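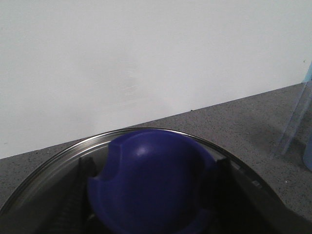
Page last changed: April, 4.10 pm

Home testers wanted for the Starum kitchen arm

Posgate is looking for 40 households to try out the Starum, a benchtop robot arm with a two-finger gripper, before it goes on sale. Testers keep the arm for 12 weeks, use it in their own kitchen and tell us what it does well and badly.

The Starum is sold as a kit. It has the arm, a clamp for the bench, the gripper, a small camera that sits at the wrist, and a control box about the size of a toaster. You put it together yourself with the tools in the carton. We want to know how long that takes people who have never done it, so please don't apply if you build robots for a living.

What the arm is meant to do

At this stage the Starum handles light, dry jobs on a bench. It picks things up, moves them and puts them down. A lot of the work so far has been on rounded plastic pieces sitting inside metal bowls. Smooth shapes are harder to hold than boxes, and a shiny rim throws reflections back at the camera. Clear containers are another sore point. The arm does not lift anything hot, does not use knives and should not be left running when you are out of the room.

What you would do

- Set up the arm and fill in the assembly sheet as you go.
- Run at least five short sessions a week. Most take less than half an hour.
- Use your own bowls, tubs and utensils. We don't send a standard set, and we'd like to see odd colours and shapes.
- Write down every drop, miss and jam in the Tarigan app, which comes with the kit and runs on most phones and tablets.
- Talk to us by phone every second week.

The wrist camera records during sessions. You can watch the recordings before they are sent and delete any you don't want us to have. It does not record sound. Everyone else living at your address will need to sign the consent form as well.

Who can apply

You need to be 18 or over, have a solid bench at least 60 cm deep with a power point nearby, and have home internet. Renters are welcome. The clamp has rubber pads and doesn't need any holes drilled. We would like a mix of households, including people with limited grip or the use of one hand. If that is you, say so in the form and we can send someone to help with assembly.

Homes with children under six can't take part this time. Pets are fine if they can be kept out of the kitchen during a session.

Payment

Testers are paid $500, half at the halfway point and half when the kit is returned. If you drop out after the halfway point you keep the first half. We pay for freight both ways and for any crockery the arm breaks, up to a reasonable amount - please keep the good plates in the cupboard. You can buy your kit at the end for $205 if you'd like to keep it.

How to apply

Fill in the form on this page and attach a photo of your bench. Fitriani Hutapea looks after the home trial and will ring people on the short list. Technical questions go to Vlasta Perić in product support. Applications close at 5 pm on the last day of April.

Filed under: Get Involved > Paid Trials > Home & Kitchen

Comments (4)

benchtop_bev
Does it need to be clamped at the front edge? Mine has a rounded lip.

Fitriani (Posgate)
Hi Bev, the front or a side edge is fine. A rounded lip usually works if the underside is flat. Send a photo of it with your form and we'll check.

Col R
I had a Truma arm on loan a couple of years back and the fingers wore smooth in a month. Are these replaceable?

Vlasta (Posgate)
Yes, they come off with one screw each and there is a spare pair in the carton. Please note the date if you swap them.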